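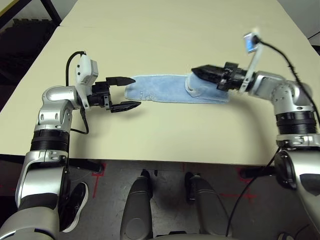
Light blue towel, folded lengthwise

Filed under: Household & Linen – List Archive

Liudmyla Dmytriv wrote:
> Does anyone have a cure for towels that have gone stiff? Ours are
> like cardboard, and I hate to throw them out before the guests
> come in August.

Dear Liudmyla, and hello everyone,

Oh, I do feel for you! We had just the same trouble when we moved to Plukow, where the water is so hard that the kettle furs up in a week. My first thought was to use more softener, and I'm sorry to say it made things worse – it coats the loops and then they won't drink anything up.

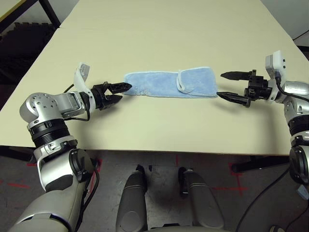

What did help was a plain wash at 60 with a mug of white vinegar in the drawer and no softener at all, and then a good hard shake before they went on the line. I also halved the powder. You may need to do it twice if they are very far gone, and do leave plenty of room in the drum.

Recep swears by ten minutes in the tumble dryer at the end, and I must admit his are lovely, though I'm too mean to run ours in summer. He may write in himself if he sees this.

Do let us know how you get on, and enjoy your guests!

Warmest wishes to all,
Yiran Liao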